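Notes from the Kitchen Table

Well, we have keys. The new place in Sostthorpe is ours, or at least ours and the bank's, and I'm writing this on a folding chair with my feet on a box marked MISC 4 in Fergal's handwriting. I don't know what happened to MISC 1 through 3. If you were on the truck that day and you saw them, write in.

A lot of you wrote after the last newsletter asking how you pack up a house when you've been in it long enough to forget what's in the attic. So this one is mostly about moving, and a little about soup, and the book swap is at the bottom for those who skip straight to it (I know who you are, Eimear Lynch).

We started in September, far too late. My plan was one room a week, starting with the rooms we used least. It fell apart on the first Saturday-type morning when I opened a drawer of old letters and came up for air at lunchtime having thrown away a single rubber band. So my first tip is to leave paper until last. Shove it all in a box, tape the box, and read it in the new house when you've got a chair to sit in and no truck coming.

Clothes were easier. We did them in one evening with the radio on, and I was pretty ruthless, apart from a green coat that has never fit me and never will. It came with us. It's hanging on the back of the bedroom door right now looking pleased with itself.

The kitchen was the beast. I had three fish kettles! I have cooked one whole fish in my life and I did it in the oven. Fergal Keane – for new readers, that's my husband, who reads these before they go out and puts commas in – thought we should pack the kitchen by shelf, so that each box would unpack straight onto a shelf at the other end. Lovely idea. The shelves here are a different height and a different width and there are fewer of them, and I spent a whole evening moving the same stack of bowls from one side of the room to the other.

I'd go by meal next time. One box with everything you need to make breakfast, one with what you need for a plain supper, and the rest can sit in the hall for as long as you can stand walking around it. 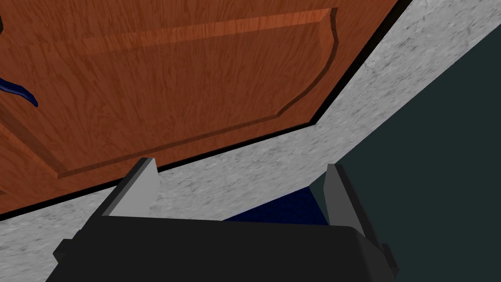
What it cost, since you asked

I never mind talking about money, and I wish people had been more open with me before we started. We had put aside 4000 dollars for the move itself, and I thought that was generous. The movers took 2000 of it. We used Keogh, a small firm two towns over, and I'd use them again tomorrow. They turned up at seven in the morning, they drank their coffee standing up, and they got my grandmother's dresser down a staircase I would have sworn was too narrow for it.

Then there was 600 for storage, which I hadn't planned on at all. The closing date slipped and slipped again, and our furniture had to live somewhere in between. If you're buying and selling at once, please put something by for this even if everybody tells you the dates are firm. Ours were firm right up to the afternoon they weren't.

Boxes came to 153 dollars. For cardboard! I could have had them free from the grocery store if I'd started asking early enough, but by the time I got myself organized I needed them that same day. The good news is that they're all flat in the garage now and anybody local is welcome to them. Bring a car with a decent trunk.

The rest went on the small stuff. Mail forwarding, a new hose, new keys cut, a plumber to look at a tap, and a truly shocking amount of takeout.

Settling in is slower than I thought it would be. I keep reaching for light switches that are in the other house. I wake up and turn left for the bathroom and meet a wall. Fergal is fine, of course, he could be happy in a tent, but it took me a good two weeks to stop saying "at home" when I meant the old address.

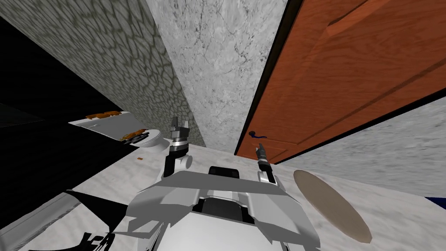 The soup is what turned it around for me. It was raining, the internet was still off, and I found the big pot in the supper box along with an onion and a bag of split peas that had moved with us twice. I cooked the onion slowly in butter, threw in the peas and a carrot that had seen better days, covered the lot with water, and let it tick over for most of the afternoon. Salt at the end, plenty of pepper. We ate it with toast, on the floor, and the whole downstairs smelled like somebody lived there.

So if you're in the thick of it yourself, make soup early on. Or bake something, or fry some bacon, whatever your house used to smell like.

The neighbors have been kind. The lady across the way brought over a jar of plum jam and a list of which trash goes out when, and I'm not sure which I was happier to see. There's a walking group that goes out past the old mill in the mornings, and I've been invited along as soon as I locate my boots. (MISC 2, I suspect.)

A few of you asked about the internet. We went with Pulside in the end, as they could come soonest, and so far so good, though I did have to sit on hold for most of an episode of my show. The washing machine is an Ostura we bought from the people who lived here before, and it plays a little tune when it's done. I found this charming for one day. If any reader knows how to turn the tune off I would be very grateful, as the manual wasn't with it and pressing everything in turn has only made it louder.

Book swap

Still on, just at the new address. I'll send that by separate email to everybody on the list so it isn't floating around. Same rules as before – bring one, take one, and no returning the one you brought because nobody picked it. We'll start at two in the afternoon and go until the cake runs out.

Eimear is bringing her lemon loaf and has asked me to say that she wants her copy of the lighthouse novel back from whoever had it last spring. It has her name inside the cover and a tea ring on page one.

If you can carry a chair with you, please do. We own six, and I've found four.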